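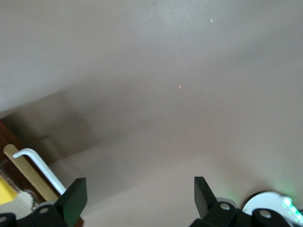 Figure 1. Small marks and a soft shadow on a pale surface, with the wooden stick and the white L-shaped rod at lower left.

Does a greige finish hide the mess?
Project report, Materials in Use module
Nouhaila Shawky

Where the question came from

The Skidham finishes leaflet says that a grey-beige surface "forgives daily life". Our module handout repeats this in other words, and so do two of the home decorating books in the college library. None of them says how it was tested. I wanted to know whether a surface in this colour range hides small marks, or whether people have just stopped looking at it by the second week.

I should say that I didn't believe the claim when I started. I tried to set the work up so that I could be proved wrong, and in part I was.

What I did

I asked 40 students and staff in the Figueroa building to look at one patch of pale surface and point to every mark they could find. They stood at arm's length first and then moved as close as they liked. Half did this under the ceiling lights and half with a lamp to one side. I wrote down each mark pointed to, including repeats, and ended up with 631 entries in the notebook.

Nothing was cleaned or moved between people. The odds and ends at the side stayed where they were: the flat stick, the L-shaped rod next to it, something bright yellow and a crumpled cream-coloured thing. My tutor asked if they would distract people. I think they did, a bit, and I come back to that below.

What people saw

The white specks did badly. On grey-beige they are close enough to the background that many people at arm's length missed them, and a few missed them close up as well. So the leaflet has a point about pale dust.

The orange-tan fleck is another matter. It is tiny, but it was usually the first thing anybody pointed to. Warm colours stand out against a dull grey, and a kitchen or a workroom is full of warm-coloured crumbs, wood dust and rust. If the finish only forgives white specks then it forgives the kind of dirt that bothered people least in the first place.

The faint pale dot near the fleck got very few mentions. Several people looked straight at that area, found the fleck and went no further. I am not sure this tells us anything about the finish. It may only tell us that people stop when they have found something.

Light and shadow

I had not planned to write much on this, but it made more difference than the colour did. The surface changes from a cool, slightly blue grey to a warmer taupe across quite a short distance, and a big soft shadow lies over the left of it. Two people called the shadow a stain. One asked if the wet cloth had been left there, and there had been no wet cloth.

The Helmont sample book shows its greys under one even light. I don't think a buyer could guess from it how uneven the same colour can look with light coming from one side.

Problems

The distraction question is a fair one. People's eyes went to the yellow thing, and the white rod beside the light wood of the stick also drew comments. I can't separate this from the result. A bare surface would have been tidier as a test, but people don't live with bare surfaces.

I also had no second colour to compare with. The Plikov panels I ordered in February came in the wrong shade and the supplier would not change an order of fewer than 500. Without them I can say what people noticed on this finish, but I can't say it hides more or less than a plain white or a dark one. The leaflet can't either, as far as I can tell.

Next step

Repeat with a white panel and a dark panel, the same three kinds of mark on each, and a lamp in a fixed place. I would also stop telling people there are marks to find.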